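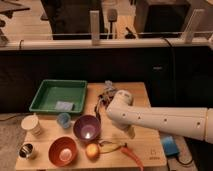

**Does everything need a bin?**

I have now read the Mevow storage guide twice, all 72 pages of it, and I still don't believe the part about color. The claim is that if you sort your small kitchen things by color, you will put them away faster and keep it up for longer. No source is given. The same guide is sold by the same people who sell the bins, in eight colors, and I'd want a little more than a chart with an arrow on it before I repainted my habits.

Look at what a normal table collects by midweek. Bowls, one purple and one reddish. A paper cup that should have been thrown out, next to a small steel one that will last for decades. A light blue cup. A carrot. A green tray with a sponge in it. Sort that by color and the carrot goes in with the red bowl, or maybe near it, and the sponge goes with the cup you drink from. No thanks.

Sorting by what you do with a thing is duller and I think it holds up better. Cups with cups. Bowls nested if they'll nest (test them first, plenty of sets sold as nesting don't). Food goes off the table before anything else moves. The sponge gets its own tray and nothing else lives there.

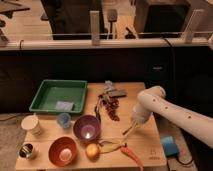 The awkward stuff is what sinks every system I've tried. Stringy things, loose dry things, the crumpled wrapper you set down for a second. The Garkow method says to give these a "flex zone," which as far as I can tell is a junk drawer with a nicer name. I tried one in July. It lasted 17 days and then I couldn't shut it.

My own rule for beans and seeds is a jar with a lid, the same day, even if the jar is too big. For anything long and tangly, a loose loop and a twist tie. Wrappers go in the trash right then. I realize none of this will sell a book.

A few readers have asked about the Sadeghi divided tray, the one with the lift-out middle. I've only handled it in the store. The dividers felt thin to me and the corners looked hard to get a cloth into, and at that price I'd like to hear from somebody who has washed it for a year. If you own one, write in and tell me how the corners look now. Same goes for the Fakik stacking cups, which I keep seeing praised by people who got them last week.

Next issue: dish racks, and whether the drip spout does anything at all.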